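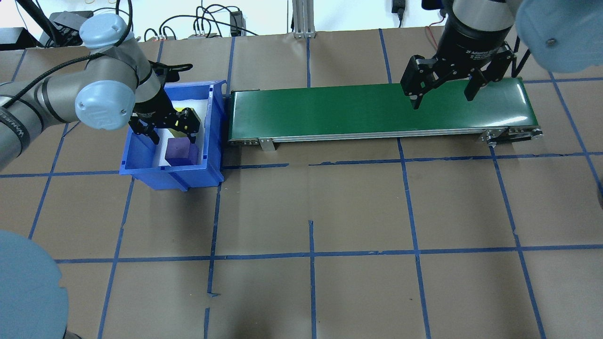
Ziółkowski pregunta si la caja azul puede montarse en el extremo de salida de la cinta, o si el kit obliga a dejarla siempre en el mismo lado. Puede cambiarse de lado, pero entonces hay que repetir completa la enseñanza de posiciones (apartado 4.3). El resto de la sección describe el montaje de serie.

4. Puesta en marcha de la celda Riravari de dos brazos

4.1 Antes de empezar

Esta sección supone que los brazos están atornillados a sus placas, que las pinzas están montadas y que el controlador Dutow arranca sin avisos. Si el controlador muestra el aviso 828 al encender, falta la asignación de alguna de las pinzas y no se puede continuar. Vuelva a la sección 3 y repita la asignación.

Tenga a mano:
– la cinta adhesiva azul y el papel kraft suministrados
– la caja azul de plástico y las hojas blancas para el fondo
– los cubos de prueba, amarillo y morado
– las dos consolas de programación

PRECAUCIÓN: mantenga una consola al alcance de la mano durante toda la puesta en marcha. La parada de emergencia de cada consola detiene solo el brazo al que está conectada, salvo que se haya cableado la parada común opcional.

4.2 Preparación de la mesa

1. Extienda el papel kraft sobre toda la superficie de trabajo y fíjelo por los bordes. Alise las arrugas en la zona de la cinta transportadora.

2. Marque la cuadrícula con la cinta adhesiva azul. Las líneas sirven de guía visual para colocar las piezas y la caja. El programa no las lee, de modo que un tramo desplazado o mal cortado no afecta al funcionamiento.

3. Coloque la cinta transportadora paralela al borde trasero de la celda y compruebe que el perfil de aluminio no roza con las placas de los brazos.

4. Ponga la caja azul a continuación del extremo de la cinta y forre el fondo con una hoja blanca. La hoja debe quedar plana. Si se levanta por una esquina, la pinza puede arrastrarla al cerrar.

5. Lleve los cables de alimentación y de señal por el exterior del papel. Deje holgura suficiente en el cable que recorre cada brazo para que el codo pueda plegarse del todo.

Nota: el papel se puede sustituir por cualquier superficie mate. Las superficies brillantes dan reflejos y, si se ha contratado el módulo de visión, provocan detecciones falsas.

4.3 Enseñanza de posiciones

Empiece por el brazo del lado de la caja. El segundo brazo debe estar en reposo, con la pinza por encima de la cinta y sin pieza.

1. Seleccione en la consola el menú Posiciones y cree una tabla nueva. No modifique la tabla de fábrica – se usa para recuperar la celda después de una parada.

2. Lleve el brazo a mano hasta situar la pinza sobre el centro de la caja, con los dedos apuntando hacia abajo. Ajuste la altura de la muñeca a 505 mm sobre la mesa y guarde el punto como APROX_CAJA.

3. Baje en vertical hasta que los dedos queden a los lados del cubo de prueba. Guarde el punto como TOMA_CAJA.

4. Cierre la pinza a velocidad reducida. Si los dedos tocan primero el fondo, suba el punto 4 mm y guárdelo otra vez.

5. Vuelva a APROX_CAJA con la pieza sujeta y siga hasta el extremo de la cinta. Guarde el punto de depósito como DEJA_CINTA.

6. Repita la operación con el otro cubo. Las dos tomas pueden compartir el punto de aproximación.

PRECAUCIÓN: no introduzca la mano en la caja con el brazo en modo automático, aunque parezca detenido. Entre un ciclo y otro hay una espera programada.

Para el segundo brazo se siguen los mismos pasos con los puntos TOMA_CINTA y DEJA_MESA. La altura de aproximación se mide desde la superficie de la cinta y no desde el papel. Si se confunden las dos referencias, la pinza llega demasiado baja y el controlador Dutow detiene el brazo por contacto.

4.4 Zona compartida

Los brazos coinciden en el espacio situado sobre la cinta. El programa de serie reserva esa zona para uno solo cada vez. El turno se cede cuando la muñeca ha salido del volumen definido, no cuando se abre la pinza, por lo que el ciclo puede parecer lento las primeras veces. No reduzca el volumen antes de haber completado 14 ciclos seguidos sin paradas.

Si los dos brazos quedan esperando a la vez, pulse Liberar zona en la consola del primero. Si el problema se repite, revise que ambas consolas tengan cargada la misma tabla.
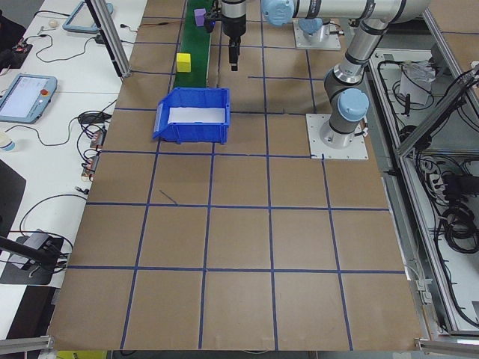

Pretum, 31 de mayo de 2018

Revisión de los apartados 4.3 y 4.4. Los cambios se aplican a las celdas Riravari entregadas a partir de junio. En las anteriores hay que actualizar primero el programa del controlador y después comprobar lo siguiente:

1. La pinza del segundo brazo baja con los dedos cerrados en los desplazamientos sin pieza. La apertura se hace al llegar al punto de aproximación.

2. El punto DEJA_MESA queda sobre el papel, junto a la cinta. Compruebe que un cubo depositado allí no toca el lateral de la cinta.

3. La velocidad de la cinta se fija desde la consola del primer brazo. El ajuste de la segunda consola queda bloqueado y aparece en gris.

Guarde una copia de la tabla de posiciones antes de actualizar. El proceso borra las tablas creadas por el usuario y conserva únicamente la de fábrica.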